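双臂桌面整理平台夹爪、相机与控制器选型试用进展报告(一月)

阅读时间约 22 分钟
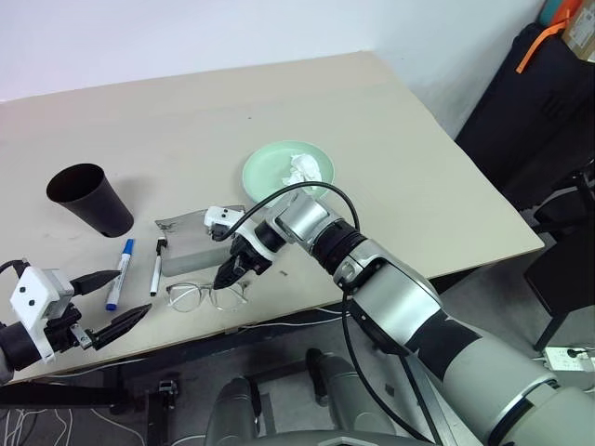

本期工作的主线是选型。上一期结束时平台已经能跑通遥操作和录制,剩下三个问题没有定:末端用哪种夹爪,头部和腕部相机怎么配,控制器沿用原来的还是换掉。项目办在上一期反馈里要求我们在一月底之前给出结论,至少给出夹爪的结论。这份报告按这个顺序写,最后是预算、风险和下一期的安排。

一、结论先写在前面

夹爪:建议采用 Skellix 的两指尖头夹爪,左右臂各一只,备一只。Presto 的平行宽指夹爪不再作为主选,保留一对用于抓较重的盒子。

相机:头部相机不换,腕部相机建议统一到 Yin 的短焦型号。目前左右腕用的不是同一批次,曝光表现有差异,需要统一。

控制器:暂不建议更换。Gamindale 的控制器在响应上比现用的好,但和我们的录制程序对接还有两处问题没有解决,本期不具备切换条件。

以上三条里,夹爪一条我们比较有把握,相机一条基本有把握,控制器一条只是阶段性意见。

二、试用的条件和做法

试用全部在平台现有的桌子上进行。没有搭新的工位,也没有改桌面高度。这样做的好处是结果能和上一期的录制直接对照,缺点是桌子的位置离墙比较近,手臂往远端伸的时候肘部姿态受限制,有些动作换一个布局可能会更顺。这一点在看后面的结果时需要考虑。

试用物品沿用任务书附表里的日用品清单,包括纸杯、白板笔、眼镜、盘子、纸巾、小盒子几类。清单没有增加。中间有人提议加入餐具和布料,讨论后认为会把周期拖长,放到下一期。

每种夹爪都做同样的一组动作:从桌面拿起,移到指定位置,放下,松开,退回。物品的摆放由操作员在每次开始前随手打乱,不做精确定位,允许侧躺、叠靠和朝向不一。我们认为这更接近以后实际录制时的情况。代价是单次之间的难度不完全一样,所以每种组合需要做足够的次数。

本期有效试次共 263 次。有效的意思是从开始到退回全程没有因为软件中断、急停误触或者录制丢帧而作废。作废的试次没有计入,也没有补做到相同数量,因此各组次数不完全相等。我们没有按物品逐项给出成功率,原因是有几项的次数偏少,写出百分比容易让人误读。等下一期补齐之后再给。

操作员固定为同一班人,轮换操作,每人每次连续操作不超过 25 分钟。这个时长是试出来的。一开始没有限制,后来发现时间长了以后操作员会不自觉地用同一个姿势去抓所有东西,夹爪之间的差异就被掩盖了。

三、夹爪

(一)Skellix 尖头两指

手指细长,末端收尖,内侧有防滑纹。外壳是白色的方形壳体,安装在腕部关节前面。两指张开呈 V 形,张得不算大,但对附表里的物品基本够用。

表现最好的是白板笔和眼镜。笔横在桌上的时候,尖头可以从笔身两侧插下去,指尖贴着桌面合拢,不需要先把笔推到桌边。眼镜的情况要复杂一些。折叠好的眼镜平放时,可以下手的地方主要是鼻梁和镜腿叠起来的那一段,宽指夹爪很难避开镜片。尖头夹爪可以只夹鼻梁,操作员适应半天以后就比较稳定。夹镜腿也能拿起来,但是移动途中会转,放下时朝向不对,后来统一要求夹鼻梁。

纸巾团也没有问题。揉皱的纸巾表面到处是褶,尖头随便夹住一处就能提起来。宽指夹爪也能拿,差别不大。盘子里的纸巾团要注意下探深度,指尖碰到盘底会带着盘子一起滑,需要停高一点。

纸杯是尖头夹爪相对吃力的一项。杯子立着的时候夹杯沿可以,侧躺的时候杯身是锥形的,两指从上方合拢,杯子容易往小头方向滚。操作员摸索出来的做法是一指伸进杯口,一指在外侧,夹住杯壁再抬起。这个动作对手腕角度要求高,新手学得慢。我们把它写进了操作说明,录制时统一用这个做法。

盘子用尖头夹爪夹边沿,能夹住,抬起时会下坠。盘沿如果有一圈凸起,夹点要越过凸起的部分。双臂各夹一侧的做法更稳,但是双臂协同本身又引入了别的误差,这一期没有深入做。

(二)Presto 平行宽指

平行开合,指面宽,接触面积大。拿小盒子最稳,基本不用挑角度,夹住之后不转。侧躺的纸杯也比尖头好拿,宽面能把杯身兜住。

问题在桌面上的扁平和细小物品。指面有厚度,贴近桌面时留下的缝隙大于笔杆的半径,合拢时笔会被挤出去,或者只夹到上缘,一抬就掉。操作员能用倾斜手腕的办法补救,倾斜以后腕部相机的视野又会被指面挡住一半,等于换了一个问题。眼镜基本放弃,试了几次之后出于对镜片的考虑停止了,没有继续积累次数。

另外宽指在物品靠得近的时候不好下手。两支笔挨着,或者笔和盒子之间距离小,宽指下去往往先碰到旁边的东西。桌面整理任务里物品挨在一起是常态,这一条我们看得比较重。

(三)对比以后的判断

如果任务书里的物品以盒子和杯子为主,宽指更合适。按现在的清单,细小扁平的物品占比不低,而且后续计划里还要加入餐具,尖头的适用面更宽。所以主选尖头。

需要说明的是,尖头夹爪对定位精度的要求高,遥操作时靠人眼和手修正,这个代价不明显。将来用录制数据训练的策略去控制时,误差大一点就会夹空。我们现在还没有这方面的结果,不能断定宽指在自主运行时不会反超。因此建议保留一对宽指,等第一版策略出来以后再做一次小规模对照。

(四)指尖磨损和指垫

尖头夹爪的指尖长期贴着桌面合拢,磨损比预想的快。试用期间更换过一次指垫。厂家提供两种硬度,软的抓纸巾和眼镜手感好,但是磨得快,硬的耐用一些。目前两边都装硬的。建议采购时指垫按多备的标准来,单价不高,到货周期却不短,断了会直接停工。

固定手指的小螺钉有松动现象,左侧出现得比右侧多,原因没有查清。现在的办法是每个工作日开机前用扭力螺丝刀检查一遍,已经写进开机检查表。

四、相机

(一)头部相机

头部相机位置沿用上期,斜向下看桌面,双臂和桌面大部分都在视野里。本期试过把俯仰角再压低一点,想让近侧桌沿看得更清楚。压低之后远端物品变小,手臂伸出去时又挡住桌面中部,录下来的片段里有相当一部分看不到接触瞬间。试了两个工作日后恢复原角度。

桌面是浅色的,墙也是白的,自动曝光在黑色物品和白色物品同时出现时会来回调。黑纸杯、白笔杆、白纸巾放在一起时尤其明显。处理办法是固定曝光,取值以白纸巾不过曝为准,黑色物品暗一点可以接受。固定之后同一组录像之间的亮度一致性明显变好。

透明细框的眼镜在头部相机里比较难辨认,尤其是镜片有反光的时候。后期标注同事反馈,单看头部画面经常要来回拖几遍才能确定镜腿的位置。这也是我们坚持要把腕部相机配好的原因之一。

(二)腕部相机

腕部相机的作用是看清指尖和物品接触的那一小块。本期对比了 Yin 的短焦型号和原来的长焦型号。长焦在远处清楚,接近物品以后对不上焦,最后几厘米是糊的,恰恰是最需要看的一段。短焦在接触距离上清楚,边缘有畸变,标定以后可以接受。

目前左腕是新批次的短焦,右腕是上一批次的。两只在同样的设置下颜色偏差肉眼可见,右边偏黄。用白平衡手动校正可以拉近,但是每次重启以后参数会丢,需要重新写入。我们写了一个开机脚本自动写参数,能用,不够干净。建议补采一只同批次的,把右边换掉。

短焦相机的安装支架是自己设计加工的。第一版太高,手腕转到极限时会碰到前臂的护套。第二版降低了高度并且换了走线方向,没有再发生干涉。图纸已归档。

(三)同步

三路画面的时间戳以主机时间为准。本期把头部和腕部相机都接到同一台采集主机上以后,三路之间的偏差稳定下来了。上一期报告里提到的偶发跳帧,本期定位到是一个集线器供电不足,更换以后没有再出现。

五、控制器

现用的控制器是随手臂一起采购的。满足遥操作没有问题,缺点是力反馈通道的更新频率偏低,夹住软物品的时候操作员感觉不到什么,只能靠看画面判断夹没夹紧。纸杯被捏变形的情况多数发生在这种时候。

Gamindale 的控制器借来试用了一段时间。感受上的差别主要有两处。第一,夹爪合拢时的阻力传得回来,操作员会自然地收手,捏坏的纸杯少了。第二,手臂在低速段更平顺,指尖接近桌面时抖动小。后一条对尖头夹爪特别有帮助。

没有解决的问题也有两处。其一,它的状态反馈和我们录制程序要求的格式不一致,中间需要加一层转换。转换程序写出来了,连续运行接近 60 分钟以后延迟会慢慢积累,重启恢复。原因怀疑在缓冲区处理上,还在查。其二,急停信号的接法和现有安全回路不同,照现在的接线,急停按下后手臂停了,夹爪仍然保持原来的夹持力。按照实验室的安全要求这样是不能长期使用的。试用期间我们另外加了一个夹爪断电开关,作为临时措施,由旁站人员操作。

在这两个问题解决之前,我们不建议更换。厂家表示愿意提供接线改造的方案,具体内容还没有收到。如果下一期中段之前能收到并且验证通过,我们再提更换申请。

六、手臂和线缆

手臂本体没有更换计划,这里只记录试用期间的情况。

手臂运行稳定,没有发生关节报警。右臂腕部前一节的护套有轻微磨痕,不影响使用,已拍照留底。

线缆是本期花时间比预想多的地方。加装腕部相机以后,从夹爪到上臂多了一路线。留得短,手腕转到大角度时会拉紧;留得长,线会在手腕上方拱起来,手臂伸过盘子或者杯子上方时有可能扫到物品,同时也会挡头部相机。试了几种固定位置,目前采用的是在腕部上方留一个弧,到上臂再收紧。这个弧仍然会出现在头部画面里,有时压在物品边缘上。对遥操作影响不大,对标注有一些影响,标注规范里补充了一条:被线缆遮挡的轮廓按可见部分标,不做补全。

桌下和地面的线缆也需要整理。电源线、相机线和网线目前混在一起走,排查集线器问题的时候光是理线就花了半个上午。下一期计划加线槽,把强电和信号分开,插线板上墙。

七、操作员反馈

试用结束后收集了一次书面反馈。内容归纳如下,措辞有整理。

尖头夹爪上手慢,熟悉以后更愿意用它。前两天普遍觉得夹不准,尤其深度方向没有把握,容易戳到桌面。后来习惯先降到桌面上方停一下,再看腕部画面下探,情况就好了。

宽指夹爪对新人友好。如果以后有临时人员参与录制,可以先用宽指做盒子类任务练手。

两边夹爪同时工作时注意力不够用。多数人会先把一侧停在桌面外沿,等另一侧做完再动。录下来的数据里因此有不少片段只有一只手在动。项目办如果希望得到双手同时动作的数据,需要在任务设计上专门要求,单靠提醒效果有限。

换物品的时候站位不方便。桌子右侧放着杂物,人只能从左边绕过去。这一条已经列入场地整理。

八、录制数据

本期的录像除了用于对比,也按正式格式保存了一份。固定曝光以前的片段亮度不一致,建议不纳入训练集,只留作参考。控制器试用期间的片段因为延迟积累的问题,动作和画面可能有错位,单独存放,目录名里已经标明。其余片段可以使用。

标注方面,物品类别沿用任务书附表。新增了一个状态字段,记录物品起始是立着还是侧躺,主要是为了纸杯。眼镜增加了折叠和展开两种状态。这两个字段是和标注同事商量后加的,旧数据没有,需要不需要回补请项目办定。我们的意见是上期数据量不大,回补可以做。

存储占用增长比计划快,增加的部分基本来自腕部相机。目前阵列还有余量,能撑到下一期结束。再往后需要扩容或者降低腕部画面的码率,降码率对指尖细节有多大影响还没有测。

九、进度

对照任务书,本期应完成 9 项,情况如下。

夹爪安装和标定,完成。
夹爪对比试用,完成。
腕部相机选型,完成。
腕部相机支架,完成,第二版已归档。
三路画面同步,完成。
头部相机曝光方案,完成。
控制器对比试用,试用完成,对接未完成。
操作说明第一版,完成,纸杯和眼镜两节比较详细,盘子一节偏简单。
场地线缆整理,未完成,顺延。

未完成的两项里,线缆整理不影响其他工作,可以在下一期开头集中做。控制器对接取决于厂家方案,时间上我们控制不了,已经和厂家约定每周通一次进展。

中间有过一个周日加班,用来补前面因为集线器故障作废的试次。之后没有再安排周末录制,以后也尽量不安排。

十、经费

本期支出在预算之内。夹爪一项因为多买了备用指垫略有超出,从相机一项的结余中调剂,调剂手续已经办完。控制器为借用,没有产生采购费用,往返运输由我们承担。

下一期预计的支出有:备用夹爪一只,指垫若干,同批次腕部相机一只,线槽和插线板等场地材料。控制器如果确定更换,需要另外申请,不在现有预算里。明细随本报告另附。

十一、风险

供货。尖头夹爪和指垫都是单一来源,到货周期不稳定。备件到齐之前,如果一只夹爪损坏,只能单臂录制或者临时换回宽指。

安全。控制器急停的问题前面已经写过。在现用控制器下急停回路是正常的,每周测试一次,有记录。

数据适用性。试用只在一张桌子、一个房间里做,桌面和墙面颜色单一。换一个环境,曝光方案和标定都要重新来。任务书下半程有换场地的要求,现在就应当考虑把标定流程写成别人也能照着做的文档,目前的版本只有我们自己看得懂。

人员。操作员里有一位下一期要转到别的项目。尖头夹爪的操作熟练需要时间,接替的人最好在开头就到位,有交接的余地。

十二、下一期安排

第一步整理场地,装线槽,清理桌子右侧,把插线板固定好。这一步做完之前不开始正式录制。

第二步右腕相机换成同批次的短焦型号,重新标定左右两只,并且把开机写参数的脚本去掉或者改成正式的配置项。

第三步用尖头夹爪开始正式录制,先做单臂任务,再做双臂任务。双臂任务从盘子开始,左右各夹一侧平移,距离先短后长。

第四步补齐各类物品的试次,给出按物品统计的成功率。宽指夹爪同步补一部分,次数够做对照即可。

第五步加入餐具。布料是否加入,看前面几步的进度再定。

控制器对接和以上工作并行,由负责软件的同事跟进,不占用操作员时间。

十三、需要项目办确认的事项

是否同意以尖头夹爪作为主选,并采购备用一只。备用件到货周期长,希望尽早答复。

旧数据是否回补物品状态字段。

双手同时动作的数据是否作为硬性要求。如果是,任务设计需要重做一部分,录制开始时间会相应推后。

控制器的更换决定是否可以放到下一期中段再做。

附件:试次记录表、腕部相机支架图纸(第二版)、操作说明(第一版)、操作员反馈原文、经费明细。试次记录表中标灰的行为作废试次,备注栏写了作废原因,有几行备注缺失,正在向当班人员核对。

分享 3 评论 0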